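Getting a house ready for viewings: small jobs that earn their keep

We sold our terrace in Brindwood last October after a spring in which it didn't sell at all. The house hadn't changed much between the two attempts. The difference was mostly filler, bleach and a willingness to throw away curtains.

Start with the front door. People wait on the step while the agent hunts for the right key, and they have nothing to do but look at your paintwork. Wash it with sugar soap, tighten the letterbox, oil the hinges. If the number has lost a screw and a 9 has swung round into a 6, see to that before the listing goes up, or half your viewers will go and admire next door.

Then walk out to the road and come back as a stranger would. Weeds in the joints of the path come out with an old table knife. Stiff broom after, then a bucket of hot water with a splash of washing-up liquid.
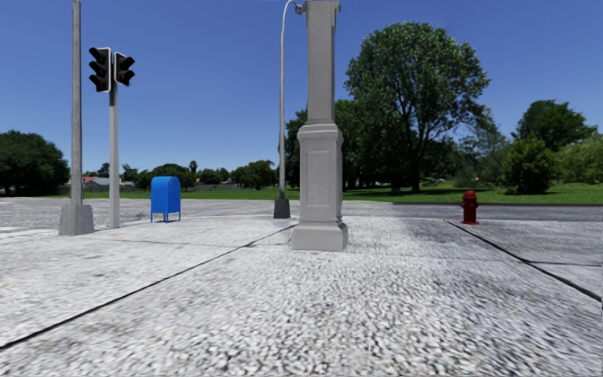 Pale paving, with the joints showing as thin dark lines.

Indoors, the kitchen gets most of the looking. New cupboard handles cost me £83 for the lot, from a Tosari clearance bin, and two agents later referred to the room as "updated". I didn't correct them. Measure between the screw holes first, unless you enjoy filling and painting fourteen doors.

Bathroom sealant is next. Cut the old bead out completely, clean with white spirit, let it dry overnight. New sealant over old mould gives you old mould with a view. Run masking tape along both sides, smooth with a wet finger and pull the tape off while it's still soft.
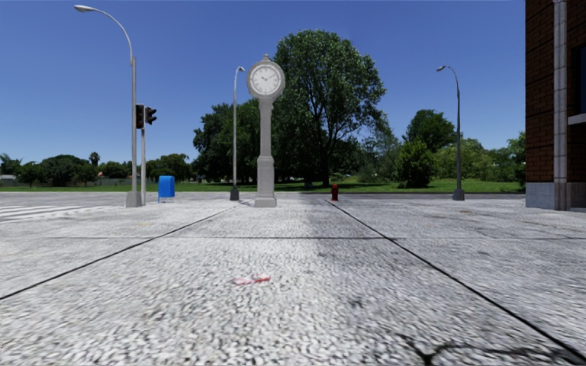 Viewing times deserve more thought than most sellers give them. Our back bedroom is handsome until noon and a cave afterwards, so we asked for mornings and got better comments. Go and look at the outside at the hour you're offering, too. A blue sky over pale paving, with the post clock showing something near ten past ten, flatters a street no end, and mid-morning is when I'd book every viewing if the agents let me. Draw the curtains right back, and clean the windows on a dull day so they don't streak.

Smells: air the house for an hour, then shut the windows so it isn't freezing. Skip the baking bread. Everyone has read that tip and now suspects drains.

As for money, the quote from Jiritau for doing the place up "to market standard" was £2,344, plus paint. I spent a good deal less and most of it went on a stair carpet, which I regret, as the buyers ripped it out.

Keep the receipts and the leftover paint. Label the tins by room. Ours went to the new people with the boiler manual and the spare key to the meter cupboard.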